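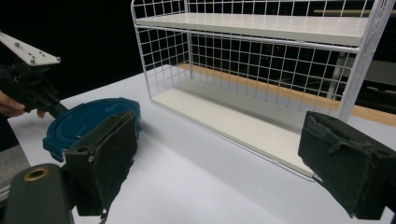

Inventory of the Galent Flat

The lease on the flat in Horbridge required an inventory at the end of each tenancy. The form was supplied by Pelupessy Lettings and ran to 17 pages. Each item had a line, and each line had a box for condition, a box for location, and a box for remarks. Remarks were to be kept under one line.

The clerk started in the kitchen at nine. The previous tenant had left in June and the flat had stood shut since then. The water was off at the main. The refrigerator door had been propped open with a folded towel, as the agency instructed, and the towel had dried in the shape of the hinge.

Item 1, kettle, good. Item 2, toaster, fair. Item 3, shelf unit, wire, white, two boards, good. The clerk pressed down on the upper board with one palm and it did not move. The location given on the old form was "counter, left of sink." The unit was on the table. The clerk crossed out the old location and wrote the new one.

Item 4 was a lid. The old form said "Lid, oval, teal, with dish." The lid was on the table next to the shelf unit. The dish was not.

The clerk checked the cupboards in order from the door. The first held plates. The second held a colander and a box of fuses. The third was painted shut and had been painted shut on the last three inventories, according to the remarks. The oven was empty. The drawer under the oven held one baking tray, which was Item 22 and good.

A lid without a dish could be entered in one of two ways. If the dish was missing, the line stayed open and a charge was raised against the deposit. If the lid had never had a dish, the line was amended and the earlier clerk was at fault. The earlier clerk had initialed every page. The initials were the same as the present clerk's, and so was the handwriting.

The clerk had no memory of the dish. There had been 384 inventories since the agency took over the Fallari buildings, most of them in flats with this floor plan, and a good many had an oval dish somewhere. The clerk turned the lid over. The underside had a ring of pale scratches, the kind left by a rim that fits. The clerk set it back on the table.

The bedroom took forty minutes. Mattress, fair. Lamp, good, no bulb. Curtain rail, one bracket loose. In the hall closet there was an ironing board and, behind it, the landlord's stepladder, which was excluded from the form.

At noon the clerk went out on the balcony to read the gas meter. On the floor beside the meter, under the overflow pipe, stood an oval dish full of rainwater. A leaf had gone to the bottom. The pipe dripped into it at long intervals. The boards around it were dark from older leaks, but the boards under the dish were sound.

The clerk read the meter and wrote down the figure. Then the clerk went back to the kitchen and found the line for Item 4.

Condition: good. Location: kitchen table and balcony. Remarks: in use.

The form was signed and dated 25 January 2019. The clerk locked both locks and put the keys in the agency envelope.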